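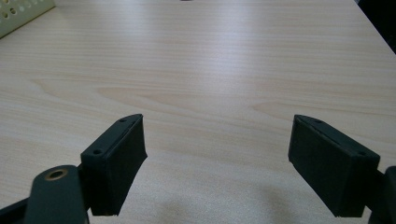

Hadetus welcomes pledge to count overseas votes, asks for polling places to match

QUEZADA HOUSE, 14th August — The Hadetus Association, which brings together Aruvskan families living abroad, has warmly welcomed the announcement by the government of Aruvska that citizens overseas will be able to vote in the coming presidential election. It will be the first time the diaspora has had a say in choosing a head of state, and for a great many of our members it has been a very long wait indeed.

The association would like to thank the electoral office for listening, and in particular for reading the petition we delivered in May. That petition carried almost 3,000 signatures, gathered at church halls, football grounds, kitchen tables and one memorable wedding, and it asked for something quite modest: that a person who still holds an Aruvskan passport, pays fees to renew it and sends money home to parents and grandparents should be allowed to help choose who runs the place.

We are glad the answer was yes. We do, however, have a worry, and we would be poor neighbours to our own members if we kept it to ourselves. Under the draft rules, only 2 polling places will be opened outside the country, both of them in capital cities. Many of our families live a full day's drive or more from either one, and older voters, shift workers and parents of small children will find the journey very hard to manage. Some of them were the first to sign the petition, and it would be a sorry thing if they were the last to benefit from it.

The association is therefore asking the electoral office to open 7 further polling places in regional centres where Aruvskan communities are well established, and to allow postal voting for anyone who cannot reasonably travel. We have written to the office with a list of suitable halls, and 220 of our members have already offered to help on the day with driving, interpreting, tea and whatever else is needed.

Hadetus does not support any candidate or party, and never has. Our members disagree with one another about politics loudly and often, as anybody who has come along to a summer picnic will know, and we rather hope they will go on doing so.

A public information evening on enrolment will be held at Quezada House, with supper provided. Members of the Zonex Students' Union will be on hand to help people fill out the enrolment form, which is long and asks for the same address more than once. Please bring a current passport and, if you have it, your old identity card. Everyone is welcome, enrolled or not, and children are too.

Media enquiries: the Secretary, Hadetus Association, Quezada House

ENDS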